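Home | Browse | Series Index | Random Page

Skamamau is a long-running science fiction comic written by Milagros Galang and drawn by Đạt Võ, set in the drowned port city of Gadmont, where every family must give one child to the lighthouse guild. 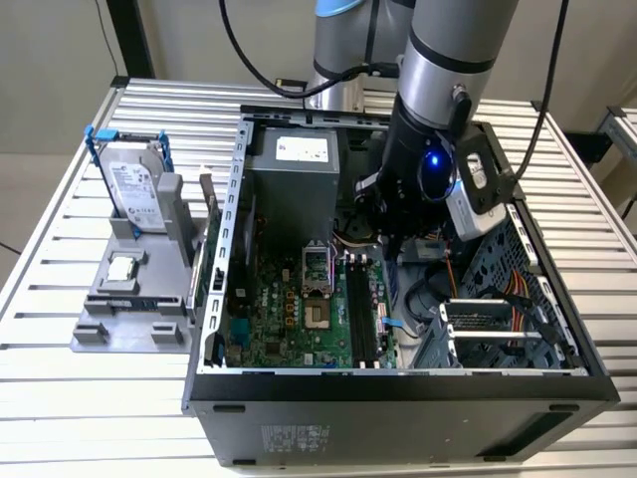 Readers first meet Birthe, a 14-year-old apprentice who hears voices in the fog — and who, bless her, answers them.

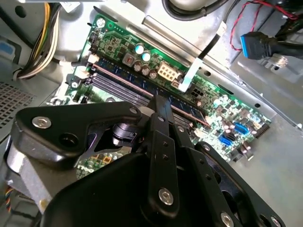
The guild's great secret is the Lehner, a thinking machine kept under the lamp room. Võ draws its insides much like an ordinary desktop PC, with a green motherboard laid in an open case, and fans are awfully fond of those pages.

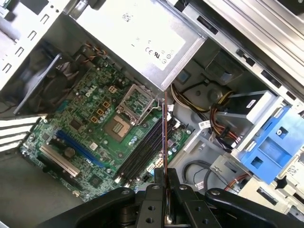

Vol. 23

The fog finally speaks back, and Birthe leaves home.

43 comments | 1000 shares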